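Print this page | E-mail this page

How to make a ball drop box out of a shipping box

Last updated: Friday, December 27, 2024

Quick one. Kids home, rain all week, pile of boxes by the door. Ball goes in the top, rolls down, comes out the front. Takes an evening if you let the glue set properly, less if you cheat.

You need:
One corrugated box, small. Not cereal box card, too floppy.
Sharp craft knife, metal ruler.
Hot glue or white glue. Masking tape.
A light ball.

Cutting

Tape the bottom shut first. Draw the front opening in pencil, bottom half of the front only. Leave the top half solid or the whole thing goes wobbly. Cut in 3 light passes, not one hard one. Grown-up does the knife.

Top hole next, toward the back. Trace round the ball, then go a bit wider. Too tight and it sticks, and then everybody pokes at it and the box caves in.

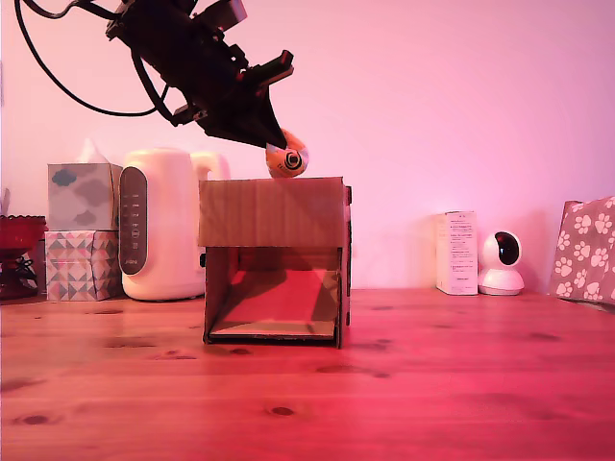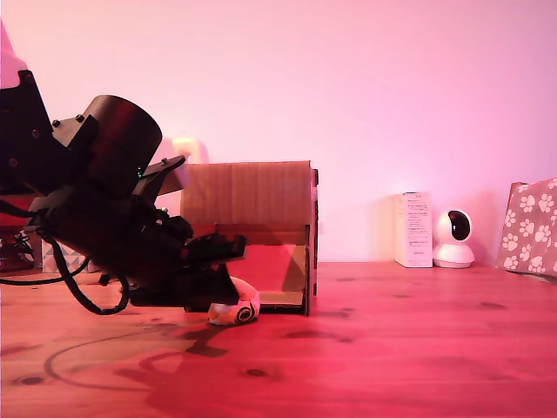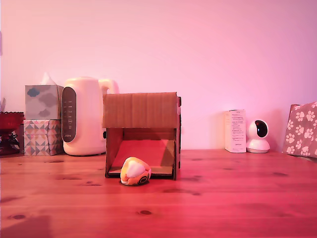 The ramp

Cut it a hair narrower than the inside of the box. Check which way the ribs run before you cut! Ribs going front to back = smooth roll. Ribs across and it buckles in the middle. I did 2 that way before Senga Menzies put me straight.

Back edge sits high, front edge low. Tape it in dry, try the ball, move it up or down till it rolls out by itself. Then glue. Run a bead down both sides underneath and hold it. If using white glue leave it overnight, seriosly, don't test it early.

Glue a low strip across the front if you want the ball to slow down there. Leave it off if you'd rather it shot across the floor.

Problems

Ball stops halfway: ramp too shallow, or a blob of glue sticking up. Scrape it.
Ball jumps out sideways: gap at the edge, tape over it.
Box slides around: couple of coins taped underneath. Or a bag of rice in the back, under teh ramp.
Sides bowing: glue a spare strip up each inside corner.

Paint is fine but thin coats. Wet cardboard warps. Poster paint, let it dry, second coat if you must. We made up to 6 of these for the November fair and the unpainted ones lasted longest.

Volodymyr Prokopenko does his with two ramps, one above the other, going opposite ways. Needs a taller box. Will write that up when I get the measurements off him.

Print this page | E-mail this page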